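Household Practice, Unit 6: Folding Printed Tops
Uibo Evening Courses – handout, 19 March 2019

Before the class, please read pages 88 to 95 in the Tunine workbook.

Main points

1. Lay the top face down on a flat place. A bed is allowed, but a soft surface makes the edges less exact.
2. Fold both sides to the middle, then the sleeves back.
3. Bring the bottom up in two or three folds. The bundle should be a little taller than wide.
4. Press with open hands, from the center to the outside. Do not pull the cloth.

About prints: a fold may go across the print if it is soft. Thick prints can crack, so for these we use the roll method – see Unit 8. 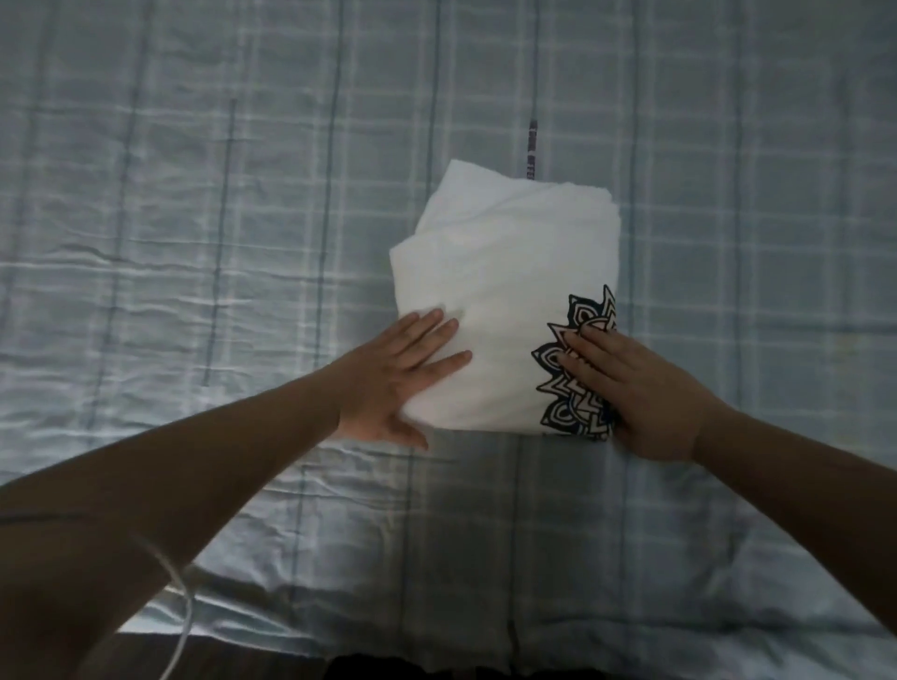
Fig. 1. Pressing the folded bundle with both hands. Part of the black mandala print stays visible at the right side.

Homework: fold six tops and write down which side bulges. Bring your notes to the next lesson.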